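Dravar Eye Clinic – front desk and clinical staff meeting
Minutes, February

Started 4 p.m. Ran over a bit.

Last minutes – approved, no changes.

Dry eye sessions. 327 visits last quarter. Wait list now at 41, mostly new referals from the Fomlow office. Agreed to open one more morning slot, trial until May. Front desk to call the oldest referrals first.

Drops. Patients still mixing up the after-surgery schedule. Handout too long, print too small. Large-print version to be done, one page, two sides max. 500 copies to start. Singhal site wants the same one, will share the cost.

Visual field machine. Chin rest loose again. Flatik coming to look at it, no date yet. Use room 4 in the meantime, and write the room on the chart please.

Dilation. Reminder – ask about driving when booking, not at check-in. Two patients had to wait for rides last month. Sunglasses box is low, reorder.

Contact lens trials. Expired ones still in the drawer. Clear out before next meeting. Techs to split it between them.
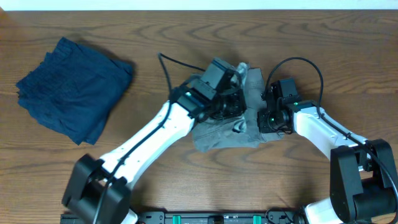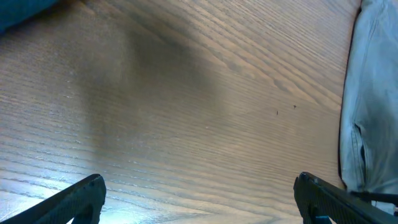
Recall letters. Yearly diabetic checks going out late. Software pulls the wrong list if the last visit was at Fomlow. Workaround for now is to run both lists and check for dupes by hand. Slow but ok. Support ticket is still open.

Phones. Lunch cover aggreed, swap weeks as before.

AOB – none.

Next meeting March, same time. Bring recall numbers.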